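Notes for session 2: what to ask at a demonstration

These notes go with the August visit to the Brudelix open day. Read them before you write up your own page. The handout Brudelix gave out at the door is fine as a list of parts and poor as evidence, so please don't copy from it.

The first half was a talk. The claim was that the Grarnach controller had handled up to 2000 tries at picking up household items. I asked how many different starting layouts that covered and was told 13. Those are two very different numbers, and only the first one was on the slide.

The second half was the simulated kitchen.
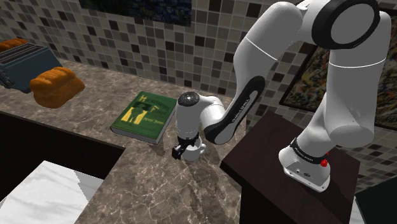
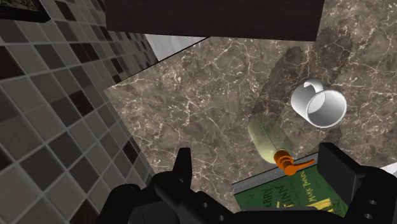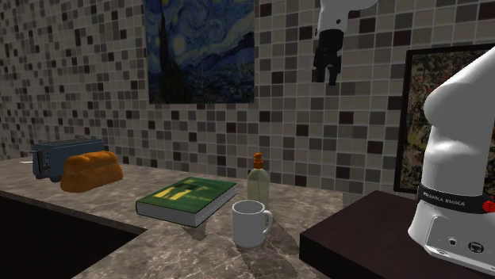 A demo is chosen by the people who give it. Somebody picked the task, the objects and the run you were shown, and your first job is to work out what was left out. Take the mug. In one view it is upright beside the soap dispenser, and in another it lies on its side with the bottle down near it. A success rate is worth little until you know whether a layout like that second one counts as a failed run, a fair starting point, or something dropped from the totals. I asked. The reply was that it "depends on the benchmark," and I would mark that answer down in a student paper.

Then there is the matter of simulation itself. Friction, weight and contact are all settings in a simulator, and someone sets them. Brudelix said results on a real arm would follow from its Varalley lab. Until they do, write "in simulation" every time you quote a figure from the day.

The Asamoah handout from last term has a section on counting trials, page 117 of the reader. Use its definitions of trial, attempt and reset, and say so if you change them.

For your write-up, one page:
State one claim you heard, in the speaker's words.
Say what you would need to see before believing it.
Name one run you would have asked for.

Due October 15, 2026, on paper, at the start of class.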